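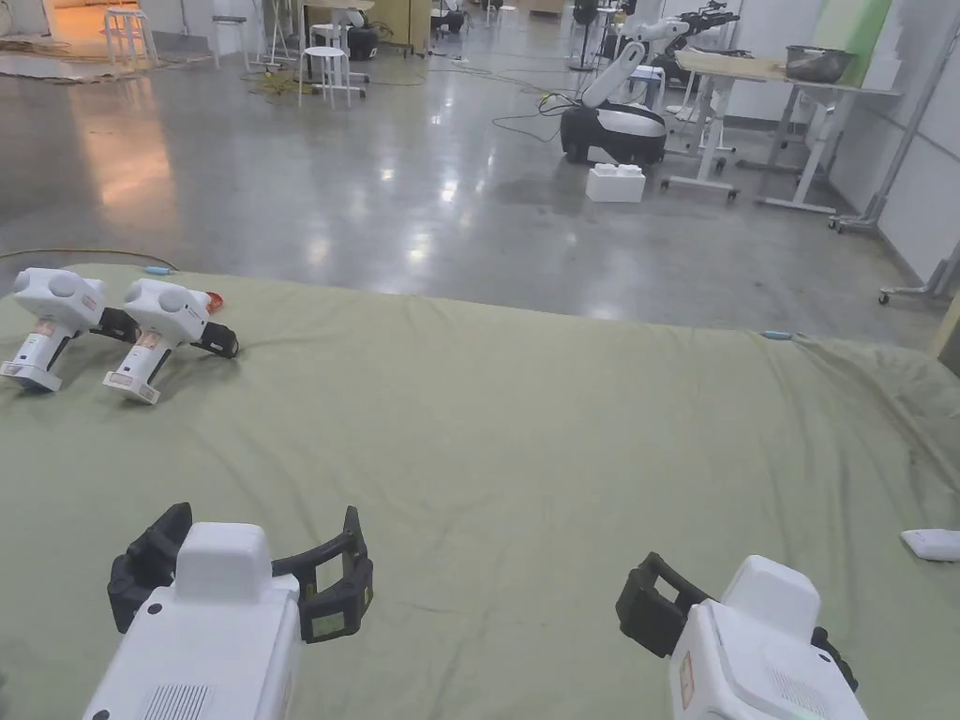
Laying Out and Folding a Floor Cloth

Workshop Services, Wendness. Revised 11/1/23.

A ground cloth protects tools and parts set down on a hard floor. Staff are asked to follow the steps below.

1. Sweep the floor and move any cables out of the area.
2. Unfold the cloth fully and pull each corner outward. Smooth large wrinkles by hand, working from the center.
3. Place items at least 28 inches from any walkway.
4. When work is finished, clear the cloth completely, including small items near the edges.
5. Shake the cloth outdoors, fold it in half twice, and return it to the shelf in Room 463. 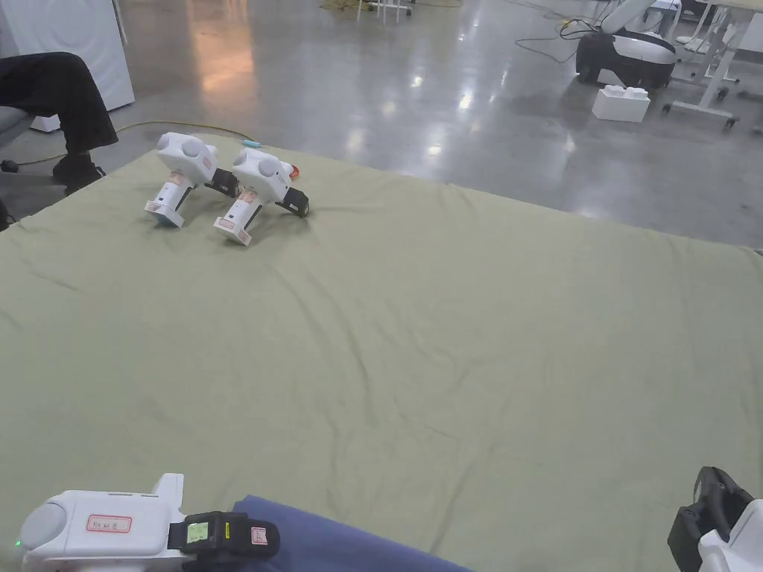
How should a cloth with light stains be cleaned?
Brush off dry dirt first, then wipe the stain with mild soap and cool water. Hang the cloth until fully dry before folding it.

Worn or torn cloths should be reported to Wiremu Wihongi.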